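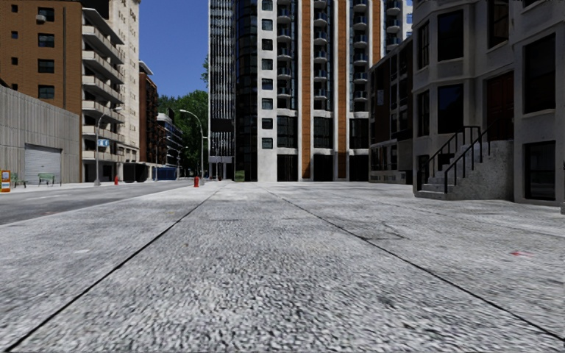 Joint sealant on large concrete slabs: reseal or leave open?

Search this forum Search titles only Advanced

skurnitz_paving
We look after a footway and forecourt in Grulthorpe, in-situ concrete, laid in large bays. The old sealant has gone hard and come away from one side of most joints. The quote is for raking out and resealing 368 metres in polysulphide. Is it worth doing, or can the joints be left open? Foot traffic only.

dukau80
Reseal. An open joint fills with grit, and when the slab expands in summer the grit can't compress, so the arris spalls. Repairing the edges costs more than the sealant would have.

Sumeya Araya
I don't fully agree. Spalling from grit depends on bay length and temperature range. For short bays on a free-draining sub-base I have left joints open for years with no edge loss. Water getting into a clay sub-base is the bigger concern. What is underneath?

skurnitz_paving
Type 1 over clay, according to the 1432 drawing set. No trial pit has been dug.
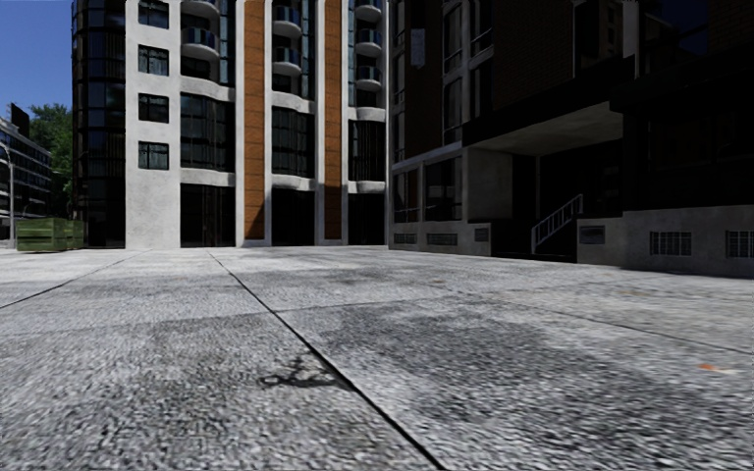
dukau80
Clay settles it for me. Water through the joints softens the formation, the bays rock, and you get a trip at every step in level. Look at the surface as well before you price anything. On a plaza like this one, with a large charcoal-grey stain next to the main joint, I would want to know whether it is oil or just weathering. Primer won't bond to oily concrete, and a degrease has to be priced separately.

Sumeya Araya
Agreed on checking for oil. A stain on the face says little about the joint sides, though. Cut a short trial length and look at the arris. I would also use silicone in place of polysulphide, as it takes more movement.

woldegiorgis_m
Silicone picks up dirt and nothing sticks to it afterwards. Polysulphide is fine here. Whichever you use, fit a backer rod so it bonds on two sides only.

skurnitz_paving
No rod in the quote. I will go back to them and ask for a trial length too.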